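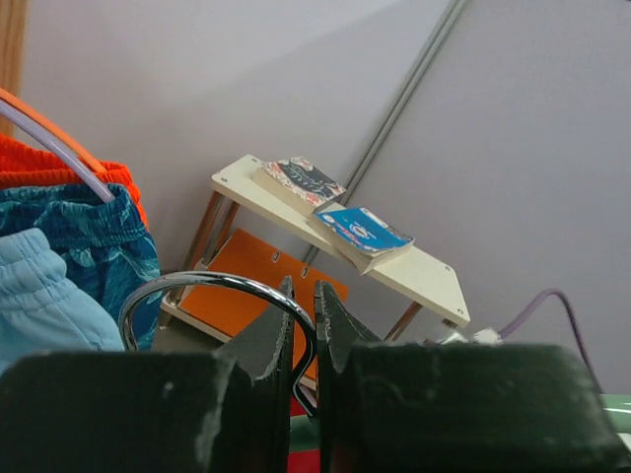 换季的衣服

2023年4月28日

在我的母语里，“换季”没有一个对应的词。我们会说“把冬天的衣服拿走”，或者“春天来了，该收拾柜子了”。第一次听到中文的“换季”，是刚开始学的时候，老师在课堂上随口说她周末在家换季。我把这个词抄在本子上，旁边写了一个错误的解释：“季节变化”。过了很久我才明白，在家里换季，换的是柜子里的东西。

我现在住在Drornito，这里的春天很不讲道理。早上需要穿毛衣，中午需要穿短袖，晚上又下一点小雨，风从河那边吹过来，穿风衣也觉得冷。我小时候住的Serovero比较简单：雪化了，人们就把大衣送到洗衣店去，一直到秋天再拿出来。在Drornito我学会了等待。去年我太着急，四月初就把厚衣服全部放进了箱子，结果第二个星期就感冒了。今年我告诉自己，五月以前不许碰那只箱子。不过昨天我还是碰了。

先说箱子。它是我搬家的时候买的，放在床下面，盖子有一个角合不紧。我用一条旧围巾把它绑住。里面有夏天的衬衫、两条麻布裙子、一条我从来没有穿过的白裤子，还有一些不属于任何季节的东西，比如一件游泳衣和一条很正式的披肩。箱子打开的时候有一种味道，我不知道用中文怎么形容。不难闻，也不香，有一点像旧书，有一点像外婆家的抽屉。我问过一位中国朋友，她说这叫“樟脑味”，可是我没有放过樟脑。后来她又说，那就叫“箱底的味道”吧。我很喜欢这个说法，虽然字典里没有。

说到“箱底”，中文里有一个词叫“压箱底”，意思是放在箱子最下面的、最宝贵的东西。我觉得这个词在我家里用得不太准确。我的箱子最下面是那条白裤子。我买它的时候想象自己会成为一个穿白裤子的人，坐在外面喝咖啡，不怕弄脏。四年过去了，我还没有成为那样的人。每次换季我把它拿出来，抖一抖，看一看，再放回去。昨天也是这样。

我做这件事有自己的顺序，可能别人会觉得太慢。先把窗户打开，把床上的东西都拿走，铺一张干净的旧床单。然后把柜子里的厚衣服一件一件放在床单上，不能扔，要平放。我妈妈教我的是，毛衣绝对不能挂，会变长。她说这句话的时候总是很严肃，好像在说一条法律。中文里“挂”和“放”分得很清楚，我写到这里还要停下来想一想：衣服挂在衣架上，毛衣叠好放在架子上。可是“衣架”又有两个意思，一个是小的，撑着一件衣服；一个是大的，站在房间里，可以挂很多衣服。我第一次在商店里说要买衣架，店员问我买几个，我说一个，她看我的眼神有一点同情。我想要的是大的那种。她给我拿来了一个塑料的小衣架，非常有礼貌地装进了袋子里。我不好意思解释，就付钱回家了。

那个小衣架我现在还在用。

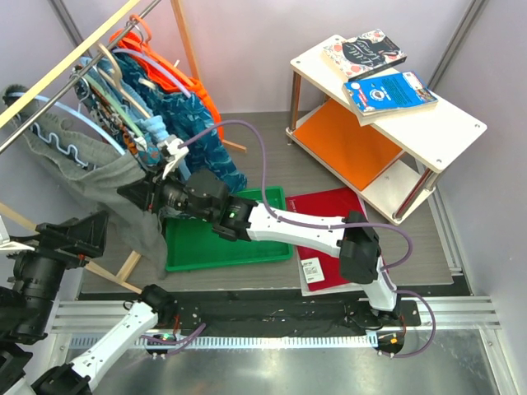 架子上挂着的衣服，橙色的在蓝色花纹那件的后面。

大衣架和小衣架的事情以后，我开始注意衣架的颜色。以前我觉得家里的衣架应该都是一样的，看起来整齐。杂志上的柜子都是这样，木头的，方向一致，中间的距离也一致。可是我的衣架来自不同的地方：有的是洗衣店送的，有的是前一个房客留下的，有的是我在超市买东西的时候顺便拿的。有一年冬天我差一点把它们全部换掉，在网上选好了一整套，总价是27块，不算贵。付款以前我去柜子前面站了一会儿，觉得没有必要。颜色不同也有好处，早上天还没亮的时候，我一看颜色就知道哪一件是哪一件。

床单上的衣服摆好以后，我要检查扣子。这是我最不喜欢的一部分。冬天的大衣扣子很重，线容易松，我总是想“下个星期再缝”，然后就到了春天。今年有两颗松了的，一颗是灰色大衣最上面的，一颗在袖子上。我坐在窗边缝，一边缝一边听广播。我的中文听力还跟不上新闻，但是天气预报我已经全都能听懂了。“局部地区有阵雨”，这句话我可以说得跟播音员一样快。

需要洗的衣服分成两堆。一堆自己洗，一堆送到Karpenko去。Karpenko是街角的一家洗衣店，门口有一个很小的铃，推门的时候会响。他们洗大衣洗得很好，可是取衣服的时候一定要那张粉红色的小票，没有票就要等很长时间，要在一个大本子里慢慢找。去年我把票放在另一件大衣的口袋里，而那件大衣也在他们店里。我解释这件事情的时候用了很多“因为”和“所以”，店里的人笑了，我也笑了，最后在那个本子里找到了我的名字，写错了一个字母。

自己洗的那一堆主要是毛衣和围巾。我用Pollent，是一种装在矮瓶子里的羊毛洗衣液，我妈妈从Serovero寄过来的。我知道Drornito的商店里也有别的牌子，也许更好，可是对我来说，毛衣洗完如果没有那个味道，就好像没有洗过。妈妈每次寄的时候都在瓶口缠很多层胶带，我要用剪刀才能打开。包裹里还会有她写的字条，每一次都提醒我水不能热，不能拧，要用毛巾卷起来吸水。这些我当然早就会了。字条我都留着，夹在一本食谱里。

毛衣平铺在毛巾上晾，要占去整张桌子，所以那两天我在床上吃饭，或者站在厨房里吃。我住的地方不大，没有阳台。在中国上学的那一年，我最羡慕的是阳台。从宿舍的窗户看出去，对面的楼上每一家都晾着衣服和被子，晴天的时候颜色很多，风一吹就动起来。中国朋友告诉我，晒过的被子有“太阳的味道”。我用心闻过，真的有。后来有人说那个味道有什么科学上的解释，我没有去查，我不想知道。

也有一些衣服要离开这个家。我没有很严格的规定。以前我读过一本讲整理的书，书里说，把每件东西拿在手里，问自己高兴不高兴。我试了，对我没有用，我拿着旧袜子也可以很高兴。我的办法是问另外一个问题：如果明天要搬家，我愿不愿意提着它走楼梯？我搬过很多次家，大部分都没有电梯，这个问题我可以回答得很快。昨天的结果是，一件灰色的上衣、一条太短的裤子和一条别人送的、颜色很奇怪的裙子放进了袋子。白裤子留下来了。它很轻。

厚大衣放进箱子以前，口袋要翻一遍。我找到了一张电影票、一支没有盖子的唇膏、一把不知道开什么门的钥匙。还有一张纸条，上面是我自己写的生词，字写得很用力：“凑合”“将就”“勉强”。我记得当时想弄明白这三个词有什么不一样，问了好几个人，每个人的解释都不同。现在我好像能感觉到一点，但是如果要我解释，我还是说不出来。比如春天的外套太薄，里面加一件毛衣，这是凑合着穿。可是说“将就着穿”也行。纸条我又放回了口袋里，秋天再看一次吧。

写这篇文章的时候我查了很多次字典，尤其是量词。一件衣服，一条裤子，一条裙子，一顶帽子，一双袜子，一副手套。为什么袜子是“双”，手套可以是“副”，我到现在也没有把握。我的老师以前说，要学会一个词，就要用它1,000遍。我没有数过，不过“一件”我觉得已经够了，每年春天和秋天整理柜子，我都会在心里用中文说：这件留下，这件洗，这件再等一等。“一顶帽子”还差很远，我不常戴帽子。

今天早上起来，外面又很冷，玻璃上有雾。我从箱子里把灰色大衣拿了出来，围巾做的带子要重新绑一次。扣子缝得还算结实，就是线的颜色深了一点，要走得很近才看得见。毛衣还没有干，我把它们翻了一面。下午我要去Karpenko送那一堆，粉红色的小票这次准备放在钱包里。

如果有读者知道“副”和“双”到底怎么区分，请在下面给我留言，最好给我几个例句。还有，白裤子应该配什么鞋，也可以告诉我。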